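Building Science | Moisture and Materials

Chapter 6
Moisture Storage in Porous Materials

6.1 Introduction

Most building materials contain water. A brick that has stood in a heated room for years still holds a small amount, bound to the walls of its pores. Timber holds far more. The amount changes with the relative humidity of the surrounding air and, to a lesser degree, with temperature. This chapter deals with the storage of that water. Its movement from one place to another is treated in Chapter 7.

Three terms are used throughout. Moisture content is the mass of water divided by the dry mass of the material, given as a percentage. Dry density is the dry mass divided by the total volume, pores included. Porosity is the share of the total volume taken up by pores. A material can have high porosity and still store little water at ordinary humidity if its pores are large.
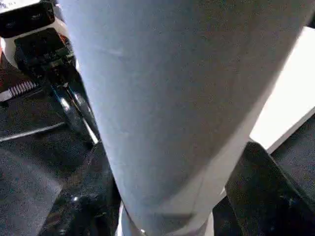

The link between relative humidity and moisture content at a fixed temperature is called the sorption isotherm. For most mineral and plant-based materials the curve is S-shaped. At low humidity, water molecules attach to the pore walls in a single layer. In the middle range, further layers build up and the curve is close to a straight line. At high humidity the smaller pores fill completely and the curve rises steeply.

The curve measured while a sample gains water lies below the curve measured while it loses water. The gap between the two is called hysteresis. In design work the mean of the two curves is often used. This is acceptable for rooms with steady conditions but can mislead in buildings that are heated only on certain days, such as a hall used each Sunday.

6.2 A Worked Case

Figueiredo and Lencho studied a grain store at Jerorville with walls of unfired clay block. The inner face of one wall was sampled to a depth of 165 mm. Dry density was not uniform, and the outer samples held more water than the inner ones at the same humidity. The authors traced the difference to the clay, which had been dug from two pits.

Consider a block with a dry mass of 2,000 g. After storage in a humid chamber its mass is 2,232 g. The mass of water is therefore 232 g, and the moisture content is

232 / 2,000 = 0.116, or 11.6 percent.
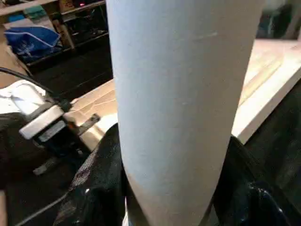 The same block is then moved to a drier chamber and weighed until two readings taken a day apart agree. If 200 g of water has left the block, the remaining 32 g gives a moisture content of 1.6 percent. Note that the divisor is the dry mass in both cases. Dividing by the wet mass is a common error and gives values that are too low.

Degefa repeated the test on samples from Bogale and found that small samples reached a steady mass well before full blocks did. Sample size should be reported with every result. The effect of thickness on drying time is taken up in Section 6.4, after the methods for finding dry mass have been set out.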